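Power strip under the desk or on the floor?
Forum: Desks and Workspaces

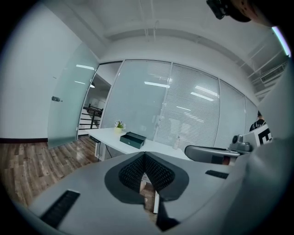

halliday93
Joined in February, 8 posts
I've been arguing with the office about cables for longer than I've worked on anything they pay me for. My position is that a strip belongs under the tabletop, up where no shoe or vacuum can reach it. Ours is mounted at the left end of the white desk, below the potted plant, and yes, one black cable still hangs down toward the floor. I can live with one cable. My coworkers want the whole thing on the floor "so we can get at it." Opinions?

remis_728
Floor. Every time I mount one I spend the next week on my back with a flashlight, swapping plugs and reconsidering my career.

Cornilura
Under the top, no contest. But get that cable into a sleeve and run it down the leg. You have a leg right there doing nothing but holding up a desk.

halliday93
The sleeve is on order. It has been on order for 11 days.

remis_728
So the floor people are winning.

kurnetti
Can we discuss the plant? Water plus a power strip directly underneath — bold. I'd slide it down toward the glass wall.

halliday93
The plant has a saucer coming too. Same order.

Cornilura
Move the plant, keep the strip. remis, buy a creeper board.

remis_728
I own one. It ran over the cable.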